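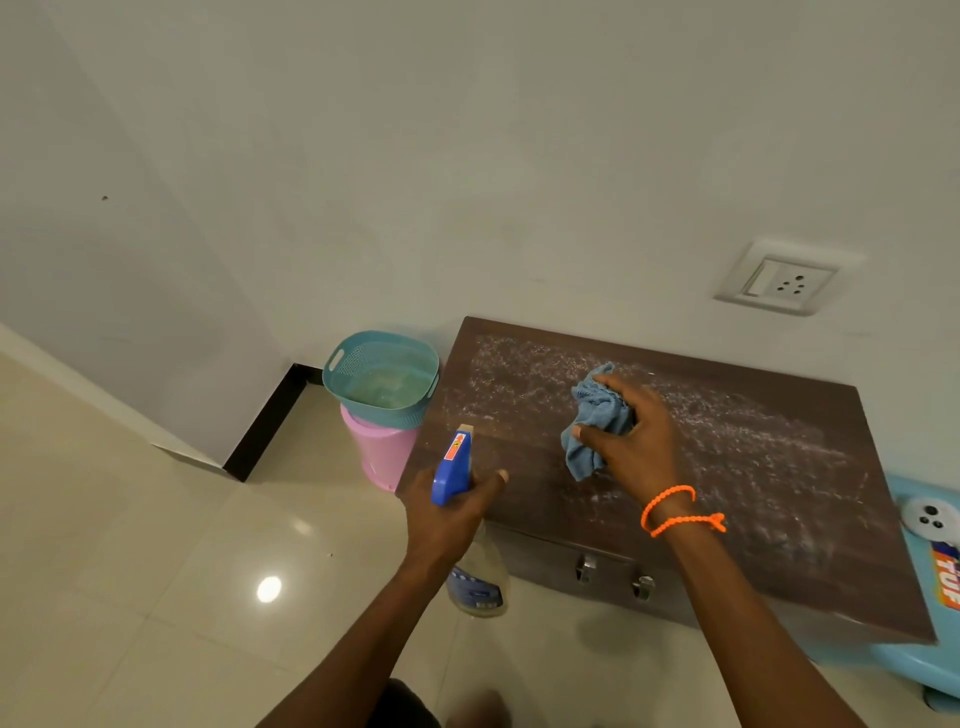
2 min read
0 shares | 3 comments
Print | E-mail

15 April 2026

Corner cabinet, top only. Irena swears by the Dudek mix at 5 ml to 400 of water. I don't. White speckle over most of the dark wood, and more wiping with the blue cloth seems to push it along. Oliwia says it's our tap water — maybe, but then why was the Momumus shelf fine in September?

Try plain water on the left end, leave the right alone, compare. Keep spray off the two latches and well away from the wall socket. Not buying another bottle yet.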